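The Hand Project: Gallery
Spare room and shared workshop, Jardale

Posted Thursday, October 4, 2018

Okay, so a few of you have been asking for pictures and I've been promising them since April, which is a bit embarrassing. The short version for anyone new: I'm building an arm and hand at home, with the heavier work done over at the Bomevwood shared workshop where they have a proper drill press and a bandsaw that doesn't scare me. The goal is a hand that can pick up small hardware and drop it in the right tub. That's the whole dream! I have far too many mixed screws in my life.

I'm not an engineer. I fix sewing machines for a living and I learned most of the electronics from forum threads and from wrecking things. So if you see something silly, please tell me, I really do want to hear it.

The hand on the arm

I've changed my mind about the fingers more times than I want to admit. The first lot were too soft and folded up whenever they pushed on anything, and the second lot were so stiff they flicked washers across the room (I'm still finding them). The colour was decided by whatever filament was cheapest that week, and I've grown to like it. The housing took ages as well. I sanded it, filled it, sanded it again, and then made the dark band to go round the bottom, partly to tidy up the edge and partly to cover a gap I'd rather not discuss.

Fingers hanging straight down, with a holder of small metal bits up close and a clear blue tub waiting its turn. You get the yellow shelves and the stripy carpet too. 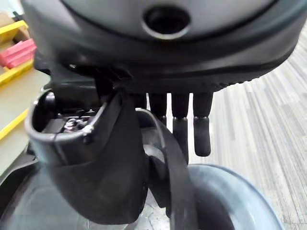

Wiring and the Lanoso board

No picture for this bit yet, it's a bird's nest and I have some pride. Everything runs off a Lanoso controller I bought second-hand, and it's been great apart from one evening when it forgot all its settings and the wrist did a slow half turn towards my cup of tea. I've put an off switch within reach of my chair now. If you're building anything like this, do that first. I did it about fifth.

The cables are bundled in cloth tape from the sewing side of my life. It bends nicely, it doesn't go gummy like the plastic stuff, and I had a drawer full of it already.

How the sorting is going

Slowly, but it's going! I did a long run last month with 300 mixed pieces, all tipped in together, and it got 221 of them into the proper tub. I was thrilled. Most of the misses were flat washers, which it can't get a fingertip under, so they just skate along the bottom. I tried a rubber mat and that helped a little. Someone at Bomevwood suggested dipping the fingertips in that liquid rubber you use on tool handles, so there's a tin of it in my car.

Speed is another matter. It's painfully slow and I can beat it easily by hand, which my family likes to point out. I don't care, it does it while I'm making dinner.

What it's cost so far

I stopped keeping proper track, but the servos were the big one. I bought a batch from Cormier at 55 dollars each and cooked 2 of them in the first week by asking them to hold a pose all night. My own fault. The replacements have been fine, and I let the hand relax now when it's not doing anything.

Next up

Fingertips first, then a better way of holding the parts while it picks. After that I'd love to give the housing another coat and maybe redo the underside, which is the part I rushed. I'll also get the bird's nest sorted so I can show you the wiring without blushing.

If you're near Jardale and want to come poke at it, I'm at the workshop most Saturday mornings. Bring your jar of mystery screws. Everyone has one, and mine's nearly empty, so I could use the practice material. Comments are open below, and if anyone has a trick for picking up flat washers I'm all ears.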